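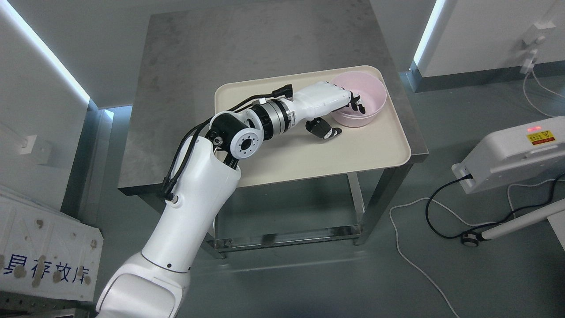

Relatório de projeto - A reforma litúrgica na paróquia de Prakunska

Seg. 27 de maio

1. Tema e objetivo

O trabalho estuda a forma como a paróquia de Prakunska recebeu a reforma litúrgica do Concílio Vaticano II. Interessava-nos saber quando o português substituiu o latim na missa, que alterações sofreu o presbitério e o que os paroquianos mais velhos guardam desse período.

2. Fontes

Consultámos o livro de atas da fábrica da igreja, os boletins paroquiais e a coleção Lindemann, que reúne folhetos e cânticos impressos na tipografia Zinico. Dos 200 boletins conservados, 45 referem a liturgia. Em fevereiro fizemos quatro entrevistas a pessoas que já frequentavam a missa antes do concílio. As atas estão em mau estado e faltam páginas, por isso algumas datas ficaram por confirmar.

3. Resultados

A mudança fez-se por fases. Primeiro passaram a português as leituras, depois o cânone. O altar virado para o povo foi colocado à frente do antigo, que se manteve no lugar. A obra custou 3000 escudos - valor pago em grande parte com peditórios na aldeia vizinha de Lusside, que pertence à mesma paróquia.

Os entrevistados falam pouco de teologia. Lembram sobretudo os cânticos novos e o fim do uso obrigatório do véu. Dois deles disseram ter saudades do canto gregoriano, embora não quisessem voltar à missa em latim.

4. Limitações

Quatro entrevistas não permitem tirar conclusões sobre toda a paróquia. Também não tivemos acesso ao arquivo diocesano - o pedido foi entregue, mas a resposta não chegou dentro do prazo do trabalho.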